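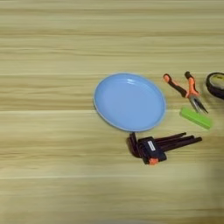
How to photograph a city at night through a window

I spent a Tuesday evening up in the Lundgren building, 39 floors above the street, and came home with 200 pictures of my own forehead. The lamps behind me were in every single shot! So I went back two weeks later with a few tricks from my friend Shahla Esfahani, and wow, what a difference.

What to bring

A dark jacket or sweater, a soft cloth, and whatever camera you have. A phone is fine. I also pack a rubber lens hood, the floppy kind that folds back on itself, and it weighs next to nothing.

1. Get there before sunset
The best light comes in the half hour after the sun drops, when the sky is still deep blue and the street lights are already on. In May that meant being at the window by 8:30 p.m. for me. Check the sunset time for your own town and grab your spot early.

2. Wipe the glass
Just the patch you're shooting through. Fingerprints turn every street light into a fuzzy star (pretty once, annoying after that).

3. Press the lens right up to the window
This is the big one. Put the hood flat against the glass so no light from the room can sneak in. No hood? Cup your hand around the lens, or drape the jacket over your head and the camera. You'll look silly and your photos will look fantastic.

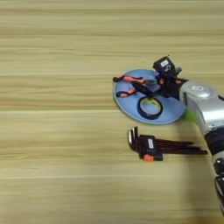 4. Turn off the flash
Check it twice — mine switched itself back on after I changed modes.

5. Use the timer
Set it to 2 seconds, brace the camera on the sill, and let go. On a camera with manual settings, start at ISO 400 and f/4 and let the shutter run long. On a phone, pick night mode and hold your breath.

6. Take more than you need
Some will be blurry, especially if the floor hums when the elevator goes by. I shoot each view five or six times and keep the sharpest.

If there's still a faint glow in one corner, crop it out, or tilt the camera down a little and try again. My favorite from the second trip has the whole harbor in it, ferries and all, and it's hanging in my hallway now!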